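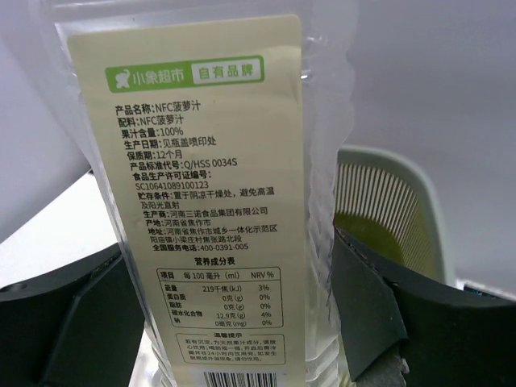 A customer who returned his first set wrote to us that any gripper can hold a bottle standing upright, and that he would believe the rest of the sales talk when he saw one pick up a crumpled bottle lying against two others. We agree with him, and we've left his remark on this page because it's a better guide to buying fingers than the maker's brochure.

Plistia Faceted Fingers, pair
Made by Renduden
Sold and bench-tested by Skakside
Catalog number 821
In stock. Ships in 3 working days.

What you get

A left finger and a right finger, mounting screws, a paper drilling template and a printed card with the mounting offsets. There is no driver software in the box and none is needed. The fingers are passive parts. Whatever closes your gripper today will close it with these on, with the same force and the same bad habits.

Where the brochure gets ahead of itself

Renduden describes the Plistia as a "universal" finger. We don't list it that way. It is an angular finger with flat planes, made for thin-walled round things, and on our bench that has mostly meant drink bottles. Bottles are a fair test and an unkind one. The wall gives when you squeeze it. The label and the bare plastic don't have the same grip. Some still have liquid in them, and a bottle with liquid in it moves its weight around while you're lifting it.

The brochure also says the facets "center the object automatically." Every two-finger gripper pushes a round object toward the middle if both fingers move and the object is free to slide. Take the Plistia off, put on a pair of plain flat fingers, and you'll see most of the same centering. What the angled planes do add is some tolerance when the wrist comes down a little crooked. That's useful. It is a smaller claim than the one being made.

We'd also ask you to be careful with any number a finger maker gives you for holding strength. A number like that belongs to a finger, a gripper, a closing force, a surface and an object, all together. Change one and it's somebody else's number. We asked Renduden what object theirs was measured on and were told a steel cylinder. We have left the figure off this page.

How we try fingers

We run them on a table with two arms, a mix of bottles and something to put the bottles in. An operator drives the arms first. Only after that do we let a trained controller near them. We know the usual order in reviews is the other way around, since a controller demo makes a better video, but if a person who can see the table can't make a finger work then there's no sense blaming the software.

We give more attention to the approach than to the lift. A lift tells you that one grasp held once. The approach tells you how much room the finger needs beside the object, whether the tip lands where the operator thinks it will, and whether it shoves the neighbor away before it ever touches the thing you asked for. Wide tips lose a lot of tries here, and the Plistia's tips are not narrow. If your bottles arrive one at a time in a fixture you won't care. If they arrive in a heap, care a lot.
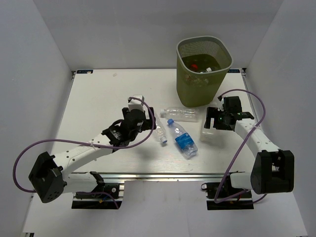 Can I use one pair of these on a two-arm setup and put something else on the other arm?

Mixed fingers work fine mechanically, but expect your operators to complain and your controller to need separate practice for each side. Buy 2 pairs if both arms will do the same job.

Handing over from one arm to the other is the case where mixed fingers hurt most. The receiving hand has to find a place to hold that the giving hand isn't already using, and on a short bottle there isn't much to share. We tried the Plistia on one side with the Safavi soft pads on the other and went back to matched pairs before lunch.

Against the Safavi soft pads

People ask us for a winner and we can't give an honest one, so here are our notes as they stand.

The Safavi pads are kinder to thin plastic. They spread the squeeze, and a bottle comes out of them closer to the shape it went in. They also pick up dust and label glue, and they need wiping down more often than Safavi's care sheet admits. The pad is a wear part. If you're the sort of shop that forgets to order wear parts, that matters more than anything in a grip test.

The Plistia is harder and simpler. There's no pad to peel. It scuffs on the edges with use, and a scuffed finger looks bad well before it works badly. We have not seen enough of them at the end of their lives to tell you when it does begin to work badly, and we don't believe Renduden has either, going by how vague they were on the phone.

On bottle caps we have a mild preference for the Plistia. A cap is small and stiff, and a squared tip gives you a definite edge to put against it. On soft, half-collapsed bottles we prefer the Safavi. On labels we could not tell them apart.

Cameras, and what the finger hides

This part is missing from almost every gripper page we've read, including the maker's. If you run a camera at the wrist, the fingers are in its view all day long. A bulky finger covers the object at the moment you most need to see it. The operator closes on a bottle and the cap disappears behind the tip. A controller trained on wrist pictures has the same trouble and can't lean over to look.

The Plistia is dark, and on a white table that is a plain advantage. Its outline stays easy to find, and the operators on our bench had no trouble telling where the finger stopped and the table started. A clear bottle on a white table is another matter. What you see of it is mostly highlights and a soft shadow, and if your lighting is flat you may not get much of either.
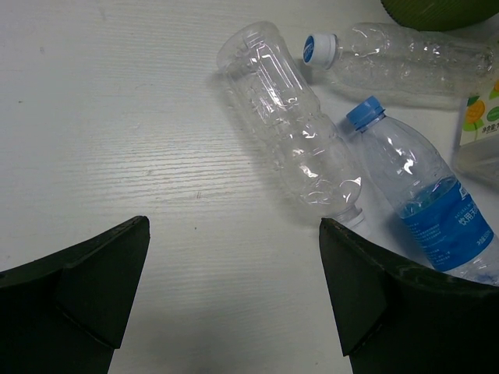 So before you blame the finger for a miss, check what the camera could see when the miss happened. We moved a light once in the middle of a comparison and had to throw out the whole morning's work, because the later fingers looked better than the earlier ones for no reason to do with fingers. Lock the lights down. Write down the camera angle. Leave the table surface alone until you have finished.

A wrist camera by itself isn't enough for this sort of comparison either. It shows contact well and shows the rest of the table poorly. Keep a fixed camera on the workspace too, placed so it can see both arms. When the two views disagree about what went wrong, we have found the fixed one more often right.

Fit

The Plistia bolts to the standard Renduden slide. It will also go on most small parallel grippers with flat finger mounts, if you're willing to drill. The paper template is accurate when it's flat and useless once it has been folded, so ask for the drawing by email and print your own. Check the clearance at full close before you power anything. The tips meet before the bodies do on the Renduden slide, but on other slides we've seen the bodies touch first, which leaves the tips with a gap and makes thin objects impossible.

Run your cables before you set the finger offsets. A cable loop that pulls on the gripper at one end of the reach will make a good finger look inaccurate, and you'll spend a February afternoon adjusting the wrong thing, as we did.

Who should skip it

Skip it if most of what you handle is flat, or if your objects sit packed in a tray with no room at the sides. Skip it if you're buying it to fix a controller that misses. New fingers will change how the misses look and you will have to retrain anyway. Skip it too if you already own plain flat fingers and they mostly work. The improvement is there, but it's modest, and the money would do more for you as a second camera.

If you handle loose bottles on an open table and your present fingers slide off whenever the wrist is slightly turned, this is a reasonable thing to buy.

Price and returns

$200 the pair, screws included. Drilled fingers can't be returned. Undrilled ones can, used or not, and we would sooner you used them. Put them on your own gripper with your own worst object. If you film the attempt, leave the failures in when you send it to us. We read those first, and a few of the notes on this page came from customers who got different results than we did.

Spare single fingers are available on request, left or right. Please say which, looking from behind the gripper toward the work. Renduden's own drawing labels them from the other side.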